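Niruvel Premises Inspection – Ground Floor Wet Areas and Stores
Site: Zoreler building, ground floor
Period: September
Inspected by: Severin Ammann
Received by: Urs Prantl
Form 612, page 2

Marking: S = satisfactory, A = action needed, N = not applicable

1. Floors and walkways

1.1 Floor surfaces level, no lifted edges – S
1.2 Entrance matting flat and fixed – A
Comment: Matting at the rear door has curled along one side. Replace. Tape is not accepted as a permanent repair.
1.3 Drain covers seated and flush – S
1.4 Wet floor signs available at each entrance – A
Comment: One sign missing from the wash room. Wyss to supply.

2. Doors and escape routes

2.1 Final exit doors open fully without a key – S
2.2 Corridor width clear – A
Comment: Flattened cartons stacked outside the store at 07:30. Removed during the visit. Same finding as last time.
2.3 Fire doors close onto the latch unaided – A
Comment: Store door stops short of the latch. Closer to be adjusted, then tested from fully open and from half open.
2.4 Emergency lighting, short function test – S

3. Electrical

3.1 Socket fronts and switches undamaged – S
3.2 RCD test button operated – S
Comment: Wash room circuit tripped and reset. Rating on the label is 30 mA.
3.3 Distribution board labelled – A
Comment: Circuit 32 is blank on the chart. Fotano to trace and label.
3.4 Extension leads not used as fixed wiring – S

4. Water and hygiene

4.1 Hot tap outlets labelled – S
4.2 Little-used outlets flushed weekly – A
Comment: Log sheet has gaps. Flushing may have been done, but an unsigned line counts as a missed flush.
4.3 Cleaning products in original containers – S

5. Walls, racks and fittings

5.1 Wall tiles sound, joints intact – S
5.2 Hanging baskets and hooks secure – S
Comment: Load limits still to be marked on racks in the main store.
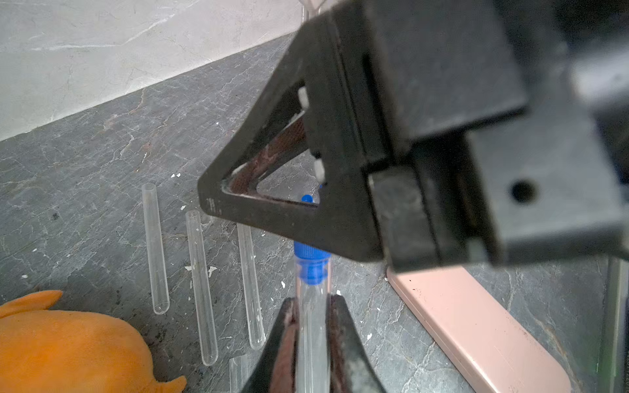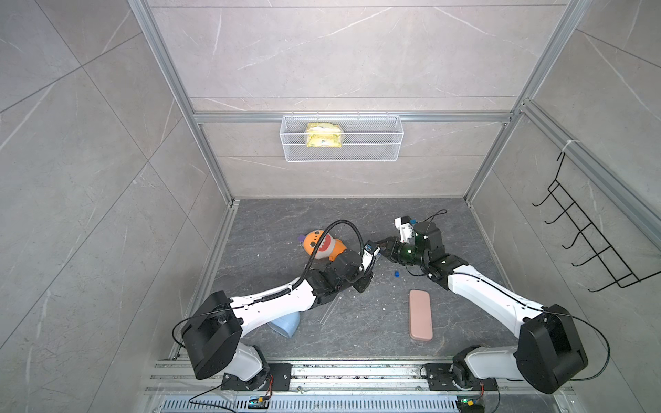 Second photo: tiled walls, wire-mesh basket on crossbar (5.1, 5.2)

Actions under 2.3 and 3.3 to be closed first. Signed copy to U. Prantl.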